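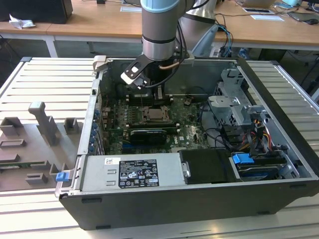

An open desktop tower on its side, with the memory slots near the top of the board.

Computer reuse: what changes this fall

Drop-off for old computers moves to the side entrance on Bevar Street starting in October 2018. The front lobby is too narrow for people carrying towers and monitors past the front desk, and the fire inspector asked us in September to keep it clear. Ring the bell at the side door and someone will come down. Hours stay the same, Tuesday and Thursday evenings from 5 to 8.

We gave out 93 computers in the year that ended in September. Most went to families with a child in middle school or high school, and the rest to adults in the evening English and bookkeeping classes. The waiting list is shorter than it was last year but still runs to 40 names, nearly all of them asking for laptops. If you have a laptop that works and you no longer use it, please think of us before you put it in a drawer.

What we take: desktops, laptops, flat monitors, keyboards and mice with a USB plug, power cords of any kind, and memory of 2 GB or more per stick. Loose memory should come in a plastic case or an anti-static bag. A sandwich bag is not a good substitute. We can also use network cable longer than six feet.

What we don't take: tube monitors, printers, scanners, fax machines, and anything that has been in a flood. The county site on Drullura Road accepts all of these on Saturday mornings and charges a small fee for tube monitors. Please don't leave them at our door after hours. We had to pay to have two loads hauled off this summer, and that money comes out of the parts budget.

Your files. Every drive that comes in is wiped before the computer goes anywhere else. If a drive can't be wiped, we drill it. You are welcome to take the drive out yourself and keep it, and plenty of people do. Just put a piece of tape on the case that says "no drive" so we don't spend time trying to start it. Please sign out of your accounts on a laptop before you bring it in. A machine that is still tied to the old owner's account may be no use to the next person.

The parts budget for the coming year is $4,000. Most of it will go to solid-state drives and laptop batteries, which are the two things we almost never get as donations. An older desktop with a new drive and a second stick of memory will do homework, email and video calls without trouble – a new processor is seldom needed.

Classes. Peiyu Wan will teach the basic repair class again, five Thursdays in a row in the Ornik Room upstairs. It covers opening a case, cleaning out dust, changing memory and drives, and putting on a fresh system. No experience is needed. Bring a small Phillips screwdriver if you own one. Long sleeves should be rolled up and bracelets left at home. The class is free, but seats are limited, so sign up at the front desk or by phone.

Thanks to the Lukoševičius family for the shelving, which now holds the monitors along the back wall of the storeroom. We still need a hand truck with good tires.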